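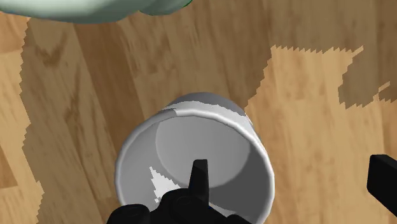 Wonalley Family Practice - Front Desk and Patient Services

Flu shots, phones and the parking lot
2021-10-14

Flu shots are in. We have 684 doses in the refrigerator at the Wonalley office and a smaller batch coming to the Tesia Street office in November. Last year people waited until they heard a coworker coughing and then all called on the same morning. Please feel free to ruin that tradition.

You don't need to see a doctor for the shot. Ask for a nurse visit, wear a sleeve that rolls up, and plan to sit with us for a few minutes afterward. The magazines are older than some of our patients, so bring a book.

The phones. Yes, we know. The new system went live last month and for 11 days it sent everyone who pressed 2 for refills to the billing office, where they were received politely and given no pills. Refills are back on 2. Billing is on 4. If you press 0 you'll get one of us, eventually, along with a flute piece we did not choose and can't turn off.

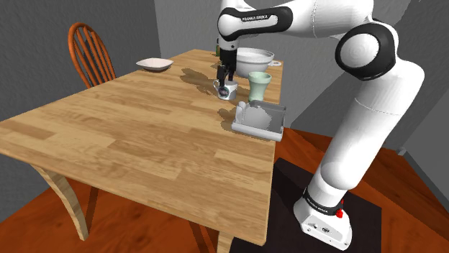
Refill requests sent through the Fliltora portal skip the flute altogether. Almost 3,000 of you have signed up so far, and a fair number have forgotten the password since. The reset link is good for 30 minutes and then it dies, so don't request it and go make dinner. Messages sent through the portal are read on working days before five. Chest pain is not a portal message - call 911.

If your insurance changed over the summer, bring the new card to your next visit, even if it looks exactly like the old one. They all look exactly like the old one.

Parking at the main office is still tight while the Nakamura Building next door has its drainage redone. The two spaces by the side door are for patients with placards. The orange cones are not a suggestion, and they are not light either, as one of our own staff found out with her bumper. Street parking on the north side is free until six.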